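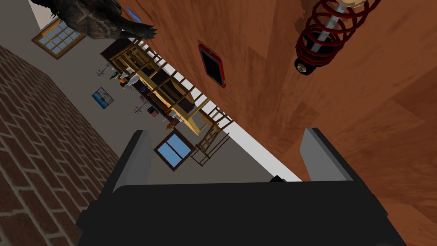 Why does damp rise in an old wall?
Water moves up from the ground through fine pores in the brick and mortar, and it keeps climbing until it evaporates as fast as it arrives.

Handout 2: Moisture in solid walls
Revised 29 August 2022

Salts travel with the water and are left behind where it dries. They show as a white bloom or as crumbling plaster. Hard cement mortar makes matters worse, as the joint can no longer dry and the brick face takes the load instead. 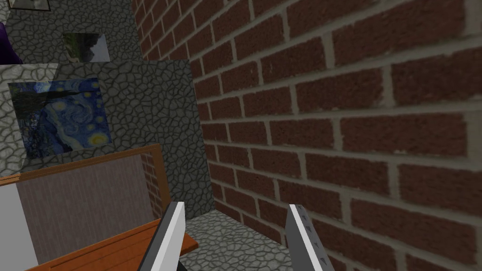
Lime mortar is softer and more open. It should always be weaker than the brick it holds. When repointing, rake out to a depth of at least twice the joint width and dampen the joint before filling.

Do not confuse rising damp with condensation or a leaking gutter. Check outside ground levels first. The Wustlow survey in July is our main case, so bring your notes on it.

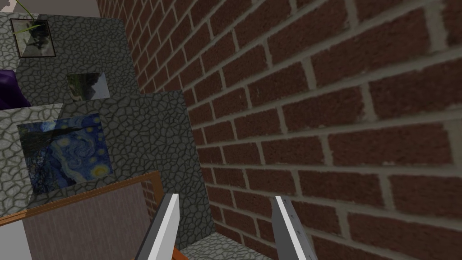

Fig. 2. Brick wall with thick mortar joints, stone-patterned blocks to the left.

Reading for next time: Henriques, chapter 2.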